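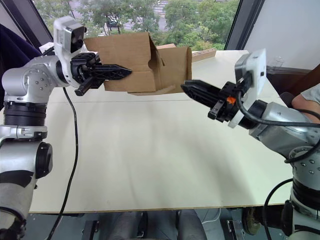
## 3.2 Handling of the open box

The boxes in our study were ordinary corrugated cardboard, of the type which small shops use for sending light goods. In total 20 boxes were included. Omitz supplied one half of them, and the other half was bought from Plotby. The heaviest permitted content was 500 g, but in the part reported in this section all boxes were handled without content, so that only the behavior of the cardboard itself was observed.

An open box is more difficult to handle than a closed one. When the top is taped, the four walls support each other and the box keeps its shape. When the flaps are open, each wall can bend on its own, and a small pressure on one side can change the opening from a rectangle to a diamond. We therefore describe the box by three properties: the position of the flaps, the stiffness of the walls, and the presence of any cut in the edge. Figure 4a shows a box lifted above the table with its flaps bent outward and with a cut-out notch in one side.

The notch deserves a short remark. In a separate bending test we pressed the walls of seven boxes by hand at the middle of the upper edge. The walls with a notch gave way earlier than the complete walls, and the fold usually began at the corner of the cut. For this reason we recommend to press close to the vertical corners, where two walls meet.

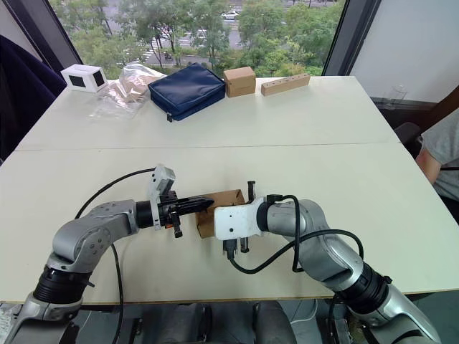
## 3.3 Position on the table and wear of the flaps

All work was done on a white table of normal desk height. A free zone of 200 mm was planned on each side of the box, which permits the flaps to lie fully open. In Figure 4b the small box is between the two grippers and its brown flaps are open. We did not fix the box to the table with tape, as this would hide the sliding that also happens in daily packing.

Wear was judged by eye and by touch after each series. We used a simple scale, from a flat flap with a sharp fold line to a flap which no longer stays in the position where it is put. Most flaps became soft along the fold first, while the flat surface remained good for a longer time. Figure 4c gives a close view of a large top flap, slightly worn and creased, together with the angled panels inside the box.

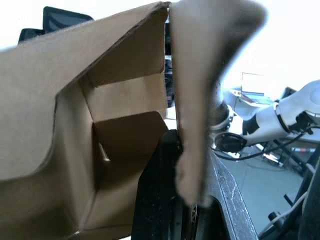 Hägglund objected to an earlier version of this scale that creases on the surface say little about strength, and that the fold line should be judged separately. We accepted this objection, and the two values are now reported in different columns of Table 2. The boxes stored at Ivcombe until November will be judged again with the same scale.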